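Stop buying the expensive gripper first

Going to get yelled at for this one. Fine.

Tane Prendergast and I spent most of June swapping grippers on the same arm. A Goravex, 700 dollars. A Dinsa, 400. Same wrist camera, same controller, same dull pick and place jobs, over and over. And my opinion now, for whatever it's worth, is that people shop for grip force when they should be shopping for the view.

The Goravex squeezes harder. Great. It's also fat at the knuckles, so the wrist camera spends half its life looking at knuckles. The Dinsa fingers are skinny and kind of cheap feeling and you can see past them. Tane disagrees, says move the camera. We moved it. Twelve minutes of recalibrating every time, no thanks.

Other thing. Tips. Spec sheets love payload, and teh part that touches the object gets one line if you're lucky.
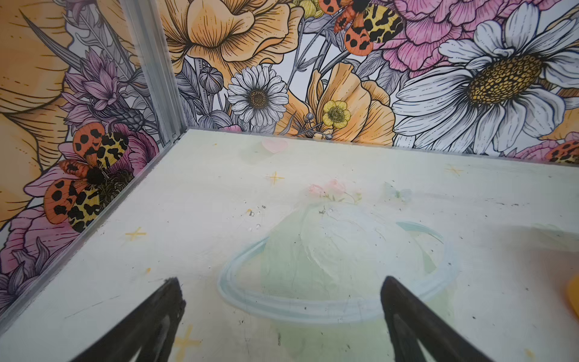

And test somewhere ugly! Everyone demos on a plain white table and then the policy falls over the first time it meets a flowered background. Busy walls, painted floor, scuffs, bits of grit, all of it. If a setup only works on blank white I don't want it, sorry Flirkwood, I know your bench looks nice in the brochure.

So, cheap gripper, thin fingers, spend what's left on spare tips. Tane wants eight sets. I'd get 12 and quit argueing about force.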